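Montag, 14. August 2023, Werkbank/Simulation, Eintrag zu Plovov

Ziel: Prüfen, ob die Schubladenentnahme an der Kommissionierecke bei Nerkow auf das zweiarmige System übertragbar ist und was davon bei der Frühschicht hängen bleibt. Bisher wird dort von Hand geöffnet, entnommen, geschlossen, quittiert. Modell der Ecke liegt in Remia vor, Stand wie letzte Übergabe, Holzkorpus statt der Blechschränke aus der Halle. Für die Greifgeometrie vorerst ausreichend, für Reibwerte nicht.

## 1. Ausgangslage und Ansichten

Gestartet wird immer aus einer Stellung mit geöffnetem Greifer, ohne Vorgabe der Blickrichtung. Das Zielobjekt muss in der Handansicht also nicht von Anfang an auftauchen. Für die Auswertung ist das unangenehm, für die Halle realistisch: Der Schichtwechsel lässt den Arm dort stehen, wo er gerade steht.

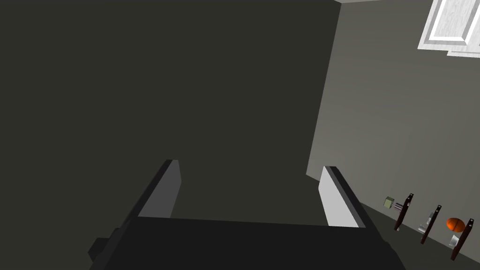

*Handansicht, Greifer offen, Blick auf die dunkle Wand. Kleinteile (grüner Würfel, orange Kugel, Metallteile) rechts unten neben den Pfosten.*

Die Kleinteile sind in dieser Ansicht sehr klein. Klassifikation auf dieser Grundlage nicht sinnvoll, erst nach Annäherung. Shigeru Nakajima schlägt vor, die Suchbewegung vom Schrank aus zu beginnen und die Wandseite zuletzt abzufahren. Übernommen, Parameter steht in der Lanz-Konfiguration unter »Suchfolge«.

## 2. Arbeitsraum beider Arme

Die Frage aus der letzten Besprechung war, ob der rechte Arm beim Öffnen stützen kann, während der linke über der Platte bleibt. Kollisionsprüfung läuft gegen die Hüllkörper, Sicherheitsabstand unverändert. Kritisch ist die Raumecke: Wenn der rechte Unterarm am Schrankende nach innen dreht, bleibt zur dunklen Wand wenig Reserve. Begrenzung der Drehung vorläufig über Software, ein mechanischer Anschlag wäre mir lieber.

Auf die Arbeitsplatte muss weiterhin jemand Teile ablegen können. Das ist der Punkt, an dem die Kollegen aus der Kommissionierung zuletzt nachgefragt haben. Mein Stand: Ablage nur bei angehaltenem System, Freigabe über Taster, kein gemeinsamer Betrieb über der Platte. Das kostet Takt, erspart uns aber die Diskussion über Kraftgrenzen bis Dezember.

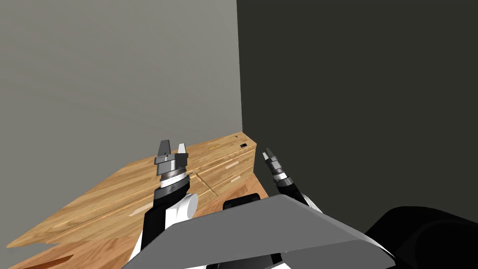
## 3. Schublade, Anfahrt

Griff ist eine kurze, schmale Leiste, parallel zur Fuge montiert. Greiferachse wird an der Leiste ausgerichtet, Finger weit offen, geschlossen wird erst nach Bestätigung der Lage. Bei schräger Anfahrt muss die Orientierung vor der letzten Strecke stimmen, Nachdrehen im Kontakt ist gesperrt.

- Lauf 405: Griff erkannt, Anfahrt abgebrochen, Abweichung der Orientierung über Schwelle.
- Schwelle nicht angehoben. Erst prüfen, ob die Griffmaske oder die Kinematik schuld ist.
- Die 8 Varianten der Startstellung beibehalten, sonst sind die Läufe nicht vergleichbar.
- Der weiße Arm rechts im Blickfeld der Handkamera muss aus der Maske raus, sonst wird er als Hindernis geführt.

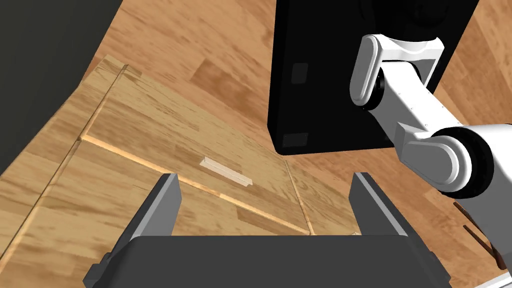 ## 4. Was sich für die Schicht ändert

Zusammengefasst aus dem Gespräch mit der Kommissionierung:

Öffnen und Schließen entfallen als Handgriff. Dafür kommen Nachfüllen nach Liste, Störung quittieren und Sichtprüfung der Griffe hinzu. Die Sichtprüfung ist im Plan bisher niemandem zugeordnet. Sie gehört auf die Schichtkarte, mit eigener Zeit.

Bei 4.000 Entnahmen pro Woche fällt jede Störung ins Gewicht, die einen Weg zum Bedienpult erfordert. Der Vorschlag aus der Frühschicht, einen zweiten Quittiertaster am Schrank anzubringen, ist technisch einfach. Verriegelung mit der Freigabe aus Abschnitt 2 klären.

Einweisung: drei Termine, je Schicht einer. Wer bisher entnommen hat, soll die Störungsfälle zuerst in der Simulation sehen, danach am Gerät. Unterlagen dazu fehlen noch.

## Offen

- Griffmaske mit Lauf 405 nachrechnen (Nakajima)
- Reibwerte Blechschrank anfordern
- Suchfolge mit Start am Schrank gegen alte Reihenfolge laufen lassen
- Schichtkarte: Zeile Sichtprüfung
- Taster am Schrank, Leitungsweg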